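Student Project Report
Course: Work, Technology and Organization
Asabe Okonkwo
Final version, February

Robot arms in the demo kitchen at Wilen: what changed for the staff

1. Why I picked this

I worked weekends at a catering company for two years so I already knew what clearing tables does to your wrists. Wilen does event catering and rents out glassware, cups, cloths, serving boards, that kind of thing. They have a trial running with robot arms that handle the returned items. The software is called Drola, the sorting line it's supposed to feed into one day is called Shehu. My question: what does it change for the people who did this by hand, and who still mostly do.

2. How I did it

Eight interviews, all staff, twenty minutes or so each, on breaks. Three visits to the trial area. Also got to look at the handling log for one month. I asked for two months but only got one. Names left out everywhere, people were more relaxed that way.

No recordings, just notes. So the quotes are as close as I could write fast.

3. The job before

Returns come back in crates in the evening. Somebody unpacks, sets the cups upright, puts glasses to one side, pulls the cloths out, stacks the boards. Then wash, then check, then shelf. The unpacking is the part everybody complained about. Its boring, it's bending over, and it comes at the end of a shift. One woman told me she could do a crate without looking and that this was the sad part.

On the other hand it was also the time people talked. Four of the eight brought this up without me asking. Two people at one crate table, radio on.

4. The trial

The arms only work on a table, with a few items at a time. Cups, a cloth, a board. The staff set out the items, an operator runs the task, then the staff reset it and go again. Resetting is now a real part of the shift, with its own line on the schedule, "R". When I started I thought the robots did the work and people watched. It is way more hands-on than that.

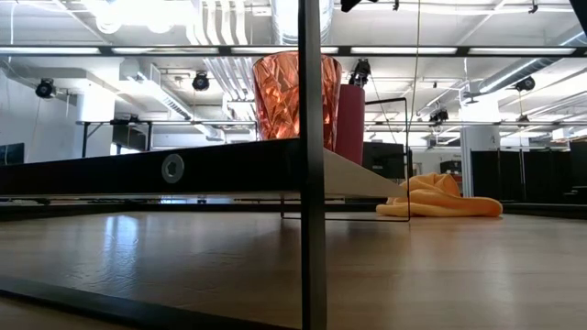
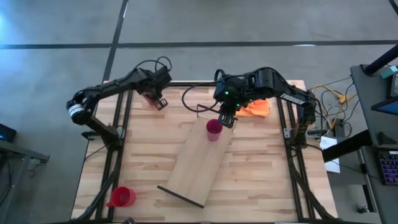 Fig. 1 and 2. The trial area at Wilen, both with the orange cloth on the table. The two arms are in Fig. 2.

The log for the month has 3372 handling attempts in it. 2977 are marked as OK. The rest are drops, tipped cups, and a category called "other" that I couldn't get anyone to define. An attempt is one pick and one place, so you can't compare it straight to crates. I tried and gave up, see section 6.

5. What people said

5.1 Tasks
Less unpacking for the ones on the trial, same unpacking for everyone else. That's a sore point. The trial people get a shift where they stand up straight and drink coffee, was how one of the others put it. The trial people say the resetting is tiring in a different way. You have to pay attention the whole time and put things down differently each round, and after a few hours you run out of ideas for where to put a cup.

5.2 Skills
Three of the people I interviewed got training on the operator screen, half a day, from the supplier Brallari. All three liked it. One now writes the shift notes and is pretty proud of them (she showed me a lot of them). But there is no pay step for it yet. The manager said it is "being looked at", the staff said it has been looked at since last summer.

5.3 Worry about jobs
Less than I expected. Most common answer was something like, have you seen how long it takes with the cloth. Soft things are hard for the arms, everyone knows it and likes saying it. Two people were worried though, both evening shift, both older. They don't think they'd be picked for training.

5.4 Talking
The radio is off in the trial area. The operator needs to hear the arms, I was told. People who moved over miss the chat more then they thought they would. Small thing maybe but it came up so much that I gave it a heading.

6. Problems with my study

Eight people is not many. One month of log. The manager suggested who I could talk to for the first few interviews, I found the others myself in the break room. I also only visited in the afternoon and the crates come in the evening, so section 3 is from what people told me plus my own old job.

No timing data. A proper comparison would need someone with a stopwatch at both tables.

7. Suggestions for Wilen

Rotate the R shifts so evening staff get them too.
Decide on the pay step and put a date on it.
Write down what "other" means in the log.
Try the radio at low volume for a week and ask the operators.

Appendix A has the interview questions. Appendix B is the consent sheet, same for all eight.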